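How to read the county disease bulletin (and write it up without getting it wrong)

Posted 7/29/19 by Jasmina Zupan, Plistby News desk

Quick one, writing this between two other things. New people on the desk keep asking me how to do the weekly health numbers so I'm putting it all in one place. Uses the Plornow County bulletin but most counties put out something close to it.

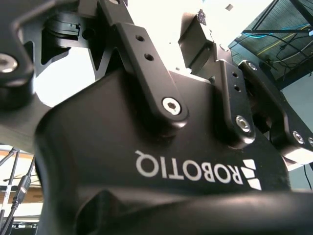
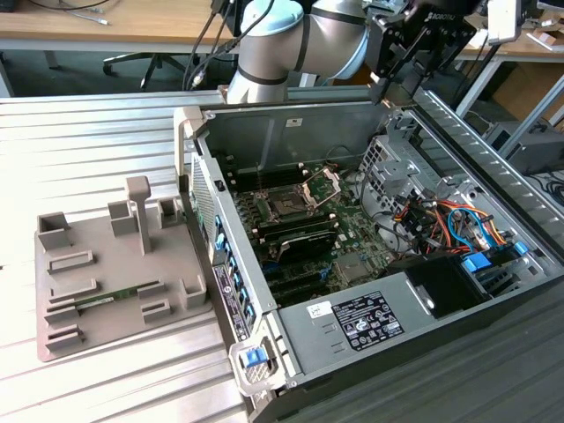
What you need: the newest bulletin (PDF, county health page, left column), last week's bulletin, and the same week from a year ago. A spreadsheet. Half an hour if nothing is weird, and an afternoon if something is.

Step 1. Get all three PDFs and save them to your own folder. Save, don't bookmark. The county replaces files at the same address when they correct them and then the old numbers are gone. Put the time you downloaded it in the file name.

Step 2. Check the dates. Two of them on page one. "Week ending" is the period the cases belong to. "Issued" is when the thing came out. Your story goes by week ending. I have seen us run the issued date as the week at least twice and both times Kiros Gebremichael at the county called before lunch. He is nice about it. Still.

Step 3. Find the table. Usually page 3. Columns go like this:

Confirmed - lab says yes.
Probable - symptoms fit and there's a link to a confirmed case, no lab result.
Suspected - being looked at. Do not add these to anything.
YTD - year to date.

Some counties roll confirmed and probable together into one column called "reported". Plornow doesn't. If you're covering for Taras and doing the Sengar page, Sengar does. So you can't put the two counties side by side without saying so in the story. Better not to put them side by side at all.

Step 4. Do the subtraction yourself. This is where people get burned. This week's YTD minus last week's YTD should equal this week's new cases. Often it dosen't. Whooping cough, this spring: YTD went from 1507 to 2789 in one week. Edileuza had a headline half written. New cases column for that week said 277. So where did the rest come from? Old cases. A big clinic group had changed software and sent in a backlog, all of it from earlier weeks, all dumped into the total at once. It was in a footnote on page 6, in the small type.

The right line was: the county recorded 277 new cases last week and also added a batch of older cases that hadn't been counted before. Not "cases nearly double". Read the footnotes first, is what I do now. Go to the back page before you look at the table.

Step 5. Negative numbers. If YTD went down, somebody took cases out. Duplicates, or the person lives in another county and got moved to that county's list. Normal. Say "revised down" and say by how many. Don't say cases fell, cases didn't fall.

Step 6. Deaths. Separate table, separate lag. A death shows up when the certificate is processed, and that can be weeks. "Zero deaths reported this week" means zero reported this week. Write it with the word reported in it, every time. Pacita Sebastian cuts it for length when she edits. Put it back in.

Also don't divide deaths by cases and call it a death rate. Please. Mild cases never get tested, the deaths run late, you get a number that is wrong in two directions.

Step 7. Comparing. Same week last year, or the average of the last five years if the bulletin gives it (page 4, the chart with the gray band). Week to week is fine for whooping cough or stomach bugs, useless for anything with three cases a year. Going from one to two is not a "100 percent increase" story. Just write "two cases, up from one".

Holiday weeks always look low. Clinics shut, labs shut, then the next week looks like a spike. Look at the two weeks together.

Step 8. Per-person figures. Only if you're comparing places of different size. Cases divided by population, times 100,000. Nandico has roughly 600 people in it, so one sick family makes it look like the worst place in the state. For anywhere that small give the plain count and leave the rate out. And be careful with ages and towns together, in a place like that everybody knows who the 9 year old is. If the county hid the age, we don't go and find it.

Step 9. Call. Even if it all adds up. Ask three things: is anything in this bulletin a correction, did any clinic or lab not report this week, has the definition of a case changed since last bulletin. That last one gets skipped and its the one that matters in October when flu season counting starts over and YTD drops back to zero. (Flu season runs on its own calendar. The other diseases go January to December. Same table. I know.)

Step 10. Write it. Order I use:

New cases, disease, place, week ending.
Compared to what.
Any backlog or correction, high up, second or third paragraph.
What the county is asking people to do, if it's asking anything.
Where the number comes from, with the bulletin linked.

No "surge", "soar", "explode". Up is fine. Down is fine.

Step 11. If we got it wrong, fix the number in the story, add a line at the bottom with the old number and the new one, tell Taras so the newsletter gets it too. Don't quietly swap it.

Spreadsheet template is in the shared folder under health, the tab called weekly. Column F does the step 4 subtraction and turns red if it's off. Don't sort column F, it breaks. Taras is meant to be fixing that.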